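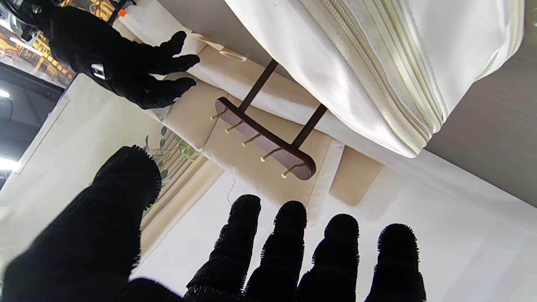 Figure 3. Over-the-door rack with a dark brown wooden bar and five brass hooks, hung by two slender metal straps.

4.2 Hooks, doors and the soft things that end up on them

We came to the over-the-door rack rather late in the project, and I should confess at the outset that it was Danuta Lis who insisted on giving it a section of its own. Our first plan had been to write about closets and dressers, the large pieces of furniture that people name when you ask them where their clothes live, and to mention hooks in passing under "other." But as the diaries came in from the 16 homes in the Zendcombe study it became harder and harder to keep hooks in that modest place. Of the 3,893 diary entries that record a piece of cloth being put somewhere (a robe, a towel, a tote bag, a cardigan between wearings), a surprising share had a door in them, and where there was a door there was very often a rack hanging from the top of it.

The rack in Figure 3 is of a kind many readers will know from their own bedrooms and bathrooms. It has a bar, a row of hooks along the bar, and a pair of straps going up toward the top edge of the door, and that is very nearly all there is to say about its parts. The hooks are evenly spaced and curve slightly at their tips. Racks of this sort were described to us, with some affection, as "the thing on the back of the door," and in several homes the members of the household had no other name for it at all. One mother in the Parnent group, asked to label a floor plan of her bedroom, drew every drawer in the dresser and then wrote "stuff" on the door with an arrow.

What interested us was how differently people treated a hook and a shelf, even when the same garment could have gone on either. A shelf asks for a decision. You have to fold the thing, or at least agree with yourself that you are not going to fold it, and then you have to find it a neighbor. A hook asks for one movement of the arm. Our diarists were quite open about this, and the word they used most was "for now." The robe went on the hook for now. The guest towel went on the hook for now, in September, and was still being mentioned in the final week of the diary. We began by coding these entries as temporary storage and had to go back and recode 400 of them when we saw how long "for now" could last. The revised code, which we called resting, covers any item that the diarist describes as waiting for a proper place but which stays on the hook through three or more entries.

Resting items were mostly soft, and they were mostly large. This will surprise no one who has tried to hang a blanket from a hook, but it is worth spelling out, because the literature on household storage tends to treat clothing as a set of neat units, each with a length and a width, that can be added up until the rail is full. Cloth on a hook is a different matter. It has no width to speak of until it has been hung, and then its width depends on where it was picked up. A throw taken by the corner makes a long narrow fall and leaves room for its neighbors. The same throw taken by the middle makes a bundle that covers the hooks on both sides. Diarists noticed this, and some of them had worked out private rules about it, usually after an argument.

The matter gets a little more complicated with things sewn from more than one kind of cloth. Laundry bags, garment covers, sports clothes and some kinds of bedding join a smooth panel to an open, netted one, and the two halves behave so differently in the hand that people speak of them as if they were separate items.

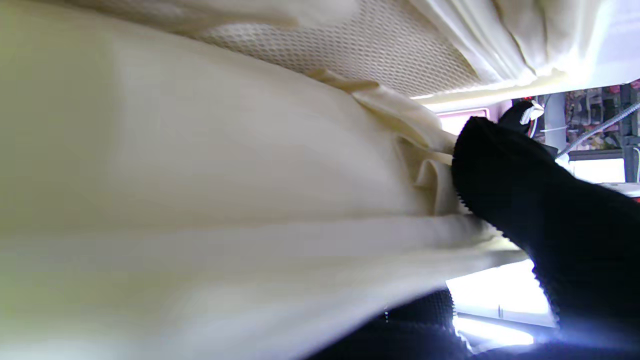

A smooth cloth will gather into a soft ridge under very little pressure, and the ridge gives you something to hold, whereas a honeycomb knit tends to keep more of its shape and can be lifted without bunching nearly so much. In the sessions where we asked people to think aloud while they put away a basket of mixed cloth, they slowed down at the seam between two fabrics. They felt along it, they turned the piece over, and quite often they used it as a landmark ("the seam goes to the back," "I find the edge and then I know where I am"). We had not expected seams to matter. By the end of the coding they had their own column.

A further difficulty, which we mention because it cost us a good deal of time, is that pale fabrics are hard to read. Cream on cream in a bright room gives very few cues about which fold lies over which, and more than one participant told us that white sheets were the worst thing in the house for this. "I fold the navy ones and I stuff the white ones," wrote a diarist in the Cabral group, and she was far from alone. We do not want to make too much of one sentence, but when we compared entries about dark and pale bedding in the homes that owned both, the pale bedding was more often described as stuffed, bundled, dumped or slung, and more often ended up on a hook. Whether this is really a matter of seeing the folds, or whether people simply own older and larger white sheets, our material cannot tell us, and I would be very glad if somebody took it up.

To return to the door itself. A rack that hangs over a door takes its character from the door's surface in ways that a rack screwed to a wall does not. On a hard painted panel, participants complained of knocking, and they had all sorts of remedies for it — felt dots, a folded washcloth, a strip of old yoga mat. Where there was padding behind the bar the complaint was a different one, namely that the bar settled at an angle and stayed there. The two straps also matter. If one rides a little farther along the top edge than the other, the whole bar tilts, and once the bar tilts the hooks at the low end seem to become the favorites. Several diarists told us that they used the low end for children's things and the high end for their own, and only on being asked did they remember that the rack had been meant to hang level. Danuta was delighted by this and has asked me to say so.

We also found that racks get touched far more than they get looked at. People reach for a hook from the side, or with the door half open, or with the other arm full, and they find it by feel. In the think-aloud sessions we noted a small habit that we came to call sweeping, where the hand travels along the bar until it meets an empty hook. Sweeping works well on a rack with hooks at regular distances, and participants who owned such racks seldom glanced up. On racks with hooks of different sizes, or with a double hook in the middle, they did glance up, and they more often described the rack as "fiddly." The Zoltier homes, which had been furnished by the same landlord and so had identical racks throughout, gave us the tidiest evidence on this point, though with only a few homes in that group I would not lean on it too hard.

It would be possible to read all this as a story about untidiness, and one of our earlier readers did. We see it rather differently. Most of the resting items in our material were in use. They were the robe that is worn every morning, the bag that goes out and comes back, the towel that belongs to nobody in particular and is used by everyone. Putting them into a drawer would have meant taking them out again within hours, and the diarists knew this perfectly well, even the ones who felt guilty about it. The trouble, where there was trouble, came from the minority of items that had stopped being used and had not yet been moved, and these were nearly always underneath something else. When we asked one household to clear their bedroom door for us and talk through what they found, the conversation ran for most of an afternoon and took in a wedding, a moth and two winters.

A word about the limits of the material. The diaries were kept by one adult in each home, and hooks are shared, so we know a great deal about who complained of the rack and much less about who filled it. Entries also varied in length, from three words to a full page, and our longest diarist accounts for 2,000 words on the subject of a single bathroom door, which we have tried not to let outweigh the others. We have kept her quotations to two in this section, although it was a struggle. The next section takes up the question of what people do with the floor beneath the rack, where the heavier things tend to go, and it draws on the same diaries together with the floor plans collected at the first visit.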